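Alton open metal bin, grey-blue

Last updated: Jan 5, 2025

The Alton is an open-top metal bin for bar stock, cut lengths and other straight parts that are stored lying down. It has a flat floor and four fixed walls. There is no lid and no hinged front. Finish is grey-blue, one shade only.

Order code: Alton 312
Supplied as: single bin, or set of 2
Accessories: label holder, floor liner, divider (Drindden pattern)

Loading
Lay bars flat on the floor of the bin. Mixed colors can share a bin if the count is low; for larger quantities fit the divider and keep one color to each side. Bars leaning on a wall will slide when the bin is moved, so lay them down before lifting. Do not stack bars above the rim.

Placement
Set the bin on a level surface. Two or more bins may stand one behind the other. Access is from above only, and shelving directly over the bin should be avoided. Walls are rigid and should not be used as a bending edge.

Cleaning
Wipe with a damp cloth and mild detergent. Chips in the finish can be touched up with the Leemans pen, sold separately. Abrasive pads leave dull patches on the floor panel.

The Vasden divider from the earlier series does not fit. Its slots are 3 mm too narrow. Orders over 1,000 pieces are quoted separately and ship from April.

Comments

Jelle De Smet: Does the liner change the inside depth? We store short bars and they are already low in the bin.

Farhad Asadi: Slightly. I took mine out again. Bars roll less with it in, but dust collects under the edges.

Jelle De Smet: Thanks. Will order without. A second color would be useful, we have red and green bars and one shade of bin. 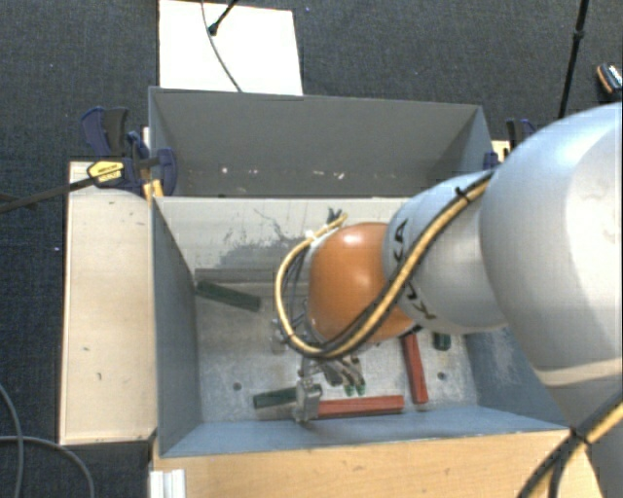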